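# Cube Row: what a student team got done in one term

Speaker notes, Kevin Lynch. Slot is 35 minutes with questions. Talk slowly at the start, people will still be coming in.

## Opening

- Thank the hosts. Say who I am: I supervise the Bresia project, which is a one-term student project in the robotics club.
- Six students on it, split into two groups. One group looks after the arms and the table, the other looks after the recordings and the training.
- The task sounds small. Put marked cubes in a row on a white sheet, using the arms. Each student could do it by hand in a few seconds.
- Say early that this is a talk about the work and how it was run. Anyone who came for the math can have the write-up.

## Why cubes

We started the term with a much bigger plan. The students wanted to clear a dinner table. I let them write that plan up, and then we cut it down together over two meetings. What was left was one kind of object, one sheet, and a clear rule for when a try counts as good: the cubes stand in a row and the row is straight to the eye.
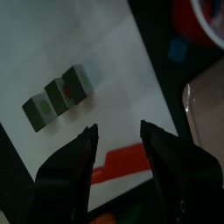

The rule about the row took longer to agree on than I expected. One student wanted all the cubes to touch. Another said a small gap should be fine as long as the line held. We wrote both versions down and tested with the looser one first. – Pause here and ask the room which they would pick. Take two answers, no more.

Then the colored dots. The order of the dots is a separate task, with its own score. Mixing the two scores was our first real mistake. For almost 33 tries we had one number in the log and could not tell whether a low score meant a crooked row or a wrong order. Those tries were dropped.

## The table and the arms

- Two arms, one on each side, black walls around the work area.
- The students named the left arm Rizzi and the right arm Musadora. The names stuck, and they are in the code now, so I use them too.
- Other things stay on the table during a run. This was a choice. A clean table gave us good scores that fell apart as soon as somebody put a bowl down.
- There is a list of what may be on the table. It is taped to the door, and anyone can add to it if they tell the recording group first.

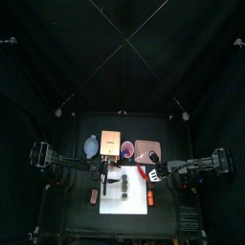

Setup for a session goes like this. Sheet down first, then the objects at the back, then the cubes. One student reads the list out loud and another places the things. It feels slow in the first week. By the fourth week they did it without thinking, and we stopped losing time to sessions where something had been left out.

If asked about safety: one student has a hand on the stop button whenever the arms have power. That student does no other job. We change over every 20 minutes.

*(Check that: the sheet on the door may still say 15.)*

## Recordings

The target was 1000 recorded tries by the end of February. Tell them plainly that we missed it. We lost time to a loose cable and then to exam week. The students were upset about it, and I told them the smaller set was fine if the notes with it were good.

What goes in the notes for each try:

- who was driving
- which rule for the row
- which dots, in which order
- anything odd, in plain words

We record from the wrist as well as from outside. The wrist view is the one students find hardest to read at first. The fingers take up a lot of it, and a cube turned a little to one side can hide its dot.

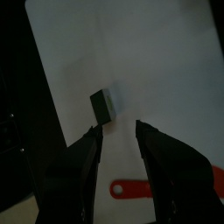 *Wrist view: a single block on the white surface, fingers open.*

Spend a minute on this one. I ask new students to say where the gripper should go next, and they usually disagree. That is a good way to start a first session.

## Gripping

This was the part that needed the most practice. Coming down too far to one side pushes the cube over, and coming down too close to a neighbor moves the neighbor too. The students tried placing from the left end of the row and from the right end, and kept a separate page in the log for each.
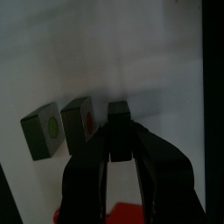 The last cube in a row is the one to watch. By then there is less room, and the driver is in a hurry to finish. We added a stop before the final placement: let go of the controls, look at both views, then go on. Two of the students hated this rule and one of them later asked to keep it.

## Working with Bititz

- Bititz is the younger group at the club. They took over the table for the last part of the term.
- Handing over was rough. Our notes made sense to us and to no one else. Show the old page and the new page side by side if there is time.
- My advice: have the next group run a session from your notes while you sit on your hands.

## Close

- Next term: same table, same sheet, one new object. The students pick it.
- Log template is free to anyone who asks. Leave the sign-up page by the door.
- Questions. If none come, ask the students in the second row to say what they would change.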